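A Place for Every Lid: Household Storage Gets a Second Look

The residents' magazine of the Brustgate housing association has devoted its spring household pages to a modest subject, the plastic food container. The choice followed a survey of member homes conducted last August, in which 292 households answered questions on how they store, label and discard leftover food.

The results were consistent across the association's buildings. Most respondents reported owning more containers than they use in a week, and 60 said they kept at least one lid for which no matching body could be found.

Bartosz Głowacki, who oversees the association's home economy program, attributes the difficulty to the way cabinets are filled. "Containers are stacked wherever there is room," he said. "A basket gives them a boundary. When the basket is full, the household has enough."

The program recommends that clear containers be kept together in an open basket, either wire or plastic, placed at counter height. Rectangular boxes with clip latches should stand closed, with their lids attached. Rounded containers and those with brightly colored parts may be given a basket of their own. Boxes holding food should be labeled on the lid and kept apart from empty ones.

Residents of the Kunent building have followed the method since the winter. Shared kitchens there now hold a basket for each floor, and the building's annual order for replacement containers has been reduced. A printed guide, produced with the Vultomar adult learning center, has been distributed to about 4,000 addresses in the district.

Further sessions will be held in the Bellini Room. Participants are asked to bring three containers from home, with lids.

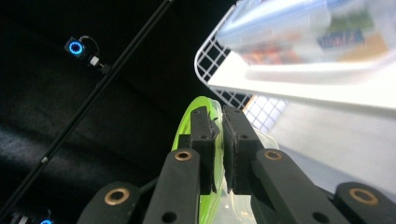
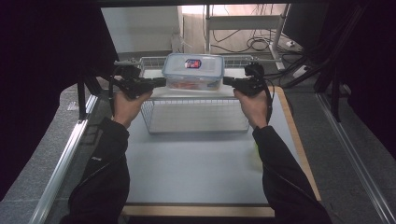
Page last changed: April 2, 2022

Copies of the printed guide are available at the Brustgate front office. Households in the Kunent building may request additional baskets through their floor representative.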